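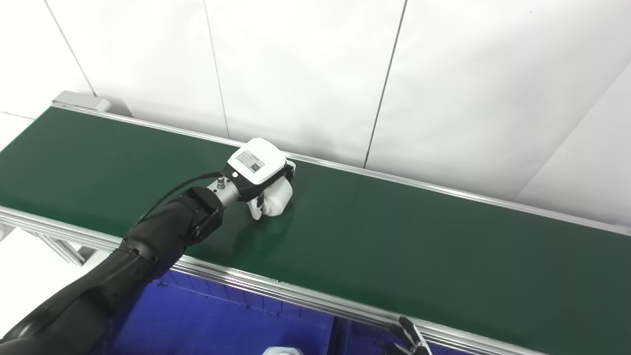 Reading time: 2 min

Week 7: Picking from a moving surface

Last week we planned grasps on things that sit still. Now the target moves, and I love this topic because one small idea carries almost all of it! The idea is to stop planning in the room's coordinates and plan in the belt's. If the belt runs at speed v, an object riding on it has a fixed position in the belt's own coordinates, and the grasp becomes last week's problem again. The setup helps us, too: with the gripper working this close to a smooth green belt between two straight rails, the direction of travel is a single line and the height of the surface is one number. So the only unknown that changes with time is how far along the belt the object has gone.

Aisling Mac Carthaigh's Rerkon method estimates that distance from two sources, the belt encoder and the camera. The encoder is fast but drifts, and the camera is slow but doesn't. Her filter blends them, and the blend is four lines of code (try it before you look at mine).

The result I want you to remember: over 114 trials at 80 mm per second, the encoder alone missed 7 picks, and the blended estimate missed none. I was so pleased when I first saw that table. Do notice that every trial used one belt speed — we'll come back to that in December.

For the lab, derive the lead time when the arm needs 900 ms to close the distance. Bring your sketch on paper.

Contact: Noreen Keogh, course office | © Zallisano Robotics Course | Back to top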